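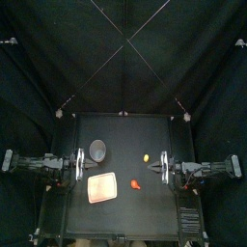
The inquest into the Cellham ferry bell opened in April, with Nadine Moussa as clerk. The bell had rung 17 times in fog and the log recorded 16. She took statements at a desk behind a dark curtain, its folds hanging as straight as the ones around that square table, and numbered every page.

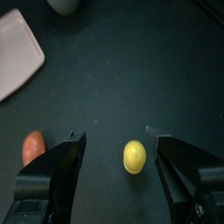 Walid Obeidat, ferryman, put the crossing at 159 yards. The chart gave 147. Both figures were entered.

What was the seventeenth stroke for?
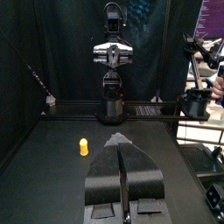 Who rang the bell last?

Walid Obeidat rang it, at the far landing, after the log had been closed and signed. Moussa amended the entry and initialed it.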